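Chore judges wanted - paid, part time, start in September

Posted 27 July 2022
Stulley Home Trials
Based at our Prutano Street office, or from home for most of it

We need people who do housework. Not experts. People who clear a table every night, know where the odd socks go and have strong feelings about how a dishwasher gets loaded.

The short version: we test whether machines can do household chores yet. Mostly they can't. Sometimes they can, on a good day, with the right cup. Our job is to say which, in plain words, and for that we need judges who aren't engineers. We've got engineers. They are far too kind to the machines.

The project is called Radano. It has been going since last autumn, funded until the end of next year, and the first round of judging went well enough that we are doing a bigger one.

What you'd be doing

Watching short clips of a robot arm trying a chore. Some are filmed in our test kitchen, a lot are simulated, meaning the room and the arm are both computer graphics. You watch, you mark, you write a line or two. Then the next one.

The chores in this round:

Clearing a table of small things
Putting tins and packets away
Wiping down a worktop
Folding tea towels (brace yourself)
Picking up toys
Sorting cutlery
Restocking a low shop shelf, facing the labels out

Each clip gets a mark out of 5. A 5 means you'd let it do that in your own house while you were upstairs. A 1 means you'd pull the plug. In between is up to you, there is a guide but it's one page and we want your gut more than we want the guide.

There are 256 clips in the first batch. You don't have to do all of them. Most people last time managed a good chunk across three weeks, an hour here and there in the evening.

We also want the written bit, please don't skip it. "Got the can but put it down right on the edge" is worth ten times a bare number. So is "took so long I'd have done it myself and had a biscuit". Spelling doesn't matter, as this advert will show.

Why simulated rooms

Cheaper, and we can run the same chore over and over with one thing changed. Chair moved a bit. Toy on the seat instead of the floor. Different light. Real kitchens are lovely but somebody has to put everything back afterwards and it's usually the person writing this.

The downside is that a simulated room forgives a lot. Nothing is sticky. No cat. So a machine that scores well there may still make a hash of it in the test kitchen, and part of Radano is finding out how big that gap is. We don't have an answer yet. If you have read somewhere that home robots are a year off, we'd ask you to park that before you start marking. Same goes if you think it's all nonsense.

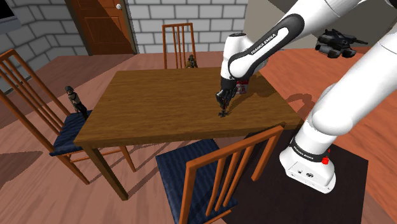

The clearing-up clips are where most new judges begin. They look dull and they aren't. Picking up one small flat thing off a table sounds like nothing, a toddler does it, but the grip has to come in at the right height and close at the right moment, and flat things give you very little to get hold of. Then there's whatever is standing next to it. Does the arm knock it? Does it go round? Would you trust it if that was your good glass? That's the kind of question we want you asking.

Toys are worse. They turn up on chairs, under chairs, behind table legs, and a machine fixed in one spot can't reach half of them. We want to know how you feel about that. Is a job three-quarters done any use to you? Some of our first round judges said yes, gladly. Others said if I've got to get down on the floor anyway then what is it for. Both are useful.

Folding we will say nothing about. You'll see.

Who we're after

Anyone over 18 who runs a home, or a share of one. Renters, owners, house shares, living with parents, all fine.

We are short of:
People with small children
People over 65
Anyone who has worked on a shop floor, stockroom, canteen or as a cleaner
People who find bending, lifting or gripping hard
People who have no interest in technology whatsoever

That last one is serious. Last round was top-heavy with gadget fans and it showed in the marks.

You don't need to know a thing about robots. If you build them for a living then sorry, this isn't for you. Same if you or someone you live with works for a firm that sells them.

You do need a laptop or tablet with a decent sized screen. Phones are too small, you miss the fingers slipping. We have a handful of tablets to lend out, ask early.

Pay

Judges are paid by the hour, at the rate on the form, logged through a simple online timesheet. Monthly in arrears. Training is paid. The visit is paid, plus travel. If you drop out part way you still get paid for what you've done, no hard feelings and no form to fill in about why.

Time

Training is one evening, online, with a repeat for anyone who can't make the first. Judging opens early September and runs for five weeks. Do it whenever you like inside that. We ask for a minimum of two hours a week so your eye stays in. More than eight and we'd rather you stopped, marks go funny when people are tired.

The visit

One half day at the test kitchen. Optional but we'd love you to come. You will see the real arm do real chores at its real speed, which is slow, and you mark those as well. There's a second table set up like a small shop counter for the stock work. Step-free access, loo on the same floor, tea. Under-fives can't come into the test area, sorry, insurance. Tell us beforehand if you need a chair with arms or a break part way.

We'll also ask you to do a couple of the chores yourself, timed, with the same objects. This isn't a test of you. We need something to hold the machines up against and "a normal person doing it normally" is surprisingly hard to come by. You can say no to this part and still be a judge.

What happens to your marks

They go in with everybody else's, name taken off. The results come out as the Swanepoel chore tables, a plain list of chores with how far along the machines are on each, free for anyone to read. Last time 142 judges took part and the tables made pretty sober reading. Putting tins on an open shelf did all right. Wiping was mixed. Cutlery was poor and towels were, well.

We don't sell the marks. We don't film you at home. The visit is filmed from the elbows down for the timed chores only and you can ask for yours to be deleted.

There's nothing to buy and no one will try to sell you a robot. We haven't got one to sell.

Also going: one chore setter

A single post, two days a week, six months to start. You'd be deciding what goes on the table. What objects, where, how awkward, what counts as done. Then checking clips come out the way you wrote them up, and keeping the judges' guide to one page when everyone wants to make it four.

Would suit somebody who has run a kitchen, a nursery room, a stockroom, a ward. Anywhere stuff has to be put back in the same place by different people. Being able to write a clear instruction matters more than any qualification. "Tidy the table" is not a clear instruction, and if you can already feel yourself wanting to fix it you should apply.

You'd be in the office for at least one of the two days. Some lifting, mostly boxes of tins.

How to apply

Judges: fill in the short form on the Stulley website, link under Take Part. It takes ten minutes. It asks who does what chores at yours and which one you'd hand over first. Don't overthink it. We'll reply to evryone, though it may take a fortnight as there's only a few of us.

Chore setter: same page, second form. No CV needed at this stage. Instead, pick one chore you know well and write out how you'd tell a stranger to do it, no more than 1,000 words, a lot less is fine. Say what "finished" looks like. Say what usually goes wrong.

Large print and paper copies of both forms on request. If you'd rather apply by phone, leave your number through the contact page and a good time to ring, we'll go through the questions with you.

Judge places are filled as forms come in, with a few kept back for the groups listed further up. Chore setter form closes mid August, talks with a shortlist the week after.

If you took part last round you're welcome back, but please fill in the form again, we deleted the old list like we said we would.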